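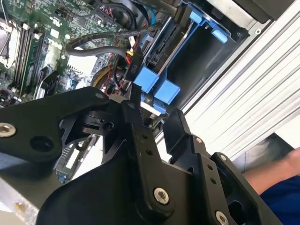 Cables, brackets and that big green board. My whole October so far.

Up at 6 again, coffee, straight back to the tower. I told myself I'd only give it an hour before breakfast and of course it was lunchtime when I next looked up. I do love this, though! There's something so calming about an old Dell lying on its side with the lid off and all its insides showing.

So, where are we. This is the one out of the Netex clear-out, the batch I got for 200 all in (a steal, or a very expensive pile of scrap, ask me in the spring). The paper tag on the bag says number 27, and I've decided it's going to be the good one, the one I put back together properly for the front desk at Raromell. The rest can be parts. I spent ages yesterday evening just reading the tiny white labels on the board with my glasses pushed up on my head, which is silly, but I like knowing what everything's called before I start pulling at it.

Today was mostly about the drives. They sit in these blue plastic caddies, and the caddies go in the cage with the honeycomb sides, and I'm very fond of the whole arrangement – no screws rolling off under the bench, no hunting for the one screwdriver that fits. Whoever decided to make all the bits you're supposed to touch blue deserves a nice long vacation.

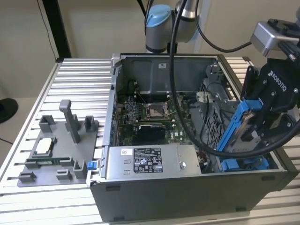

What I keep putting off is the processor. The socket's empty with its metal frame up, and every time I go near it I get nervous about the little contacts and find something else to do. Histar want 98 for one, which I'm not paying, and the cheaper one I've been eyeing at Hlongwane is "back soon," as it has been since August. I'll give it another week and then cave, I know I will. I need to order paste too, the old tube has gone like chalk.

The graphics card can stay where it is for now. Same with the power supply, I'd rather test it than swap it. And I still haven't made up my mind about the memory – I have a whole shoebox of sticks and half of them aren't marked with anything useful, so that's going to be a rainy afternoon with the radio on.

Oh, and the spreadsheet says I've logged 498 parts now, counting everything since I started. No wonder the closet won't shut. 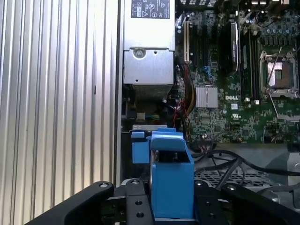
Blue latch, and the socket still waiting for its processor.

Stopped at 4 to make soup. My back is killing me and I smell of dust, but I'm itching to get back in there. Tomorrow: order the paste, sort the shoebox, and call Hlongwane again.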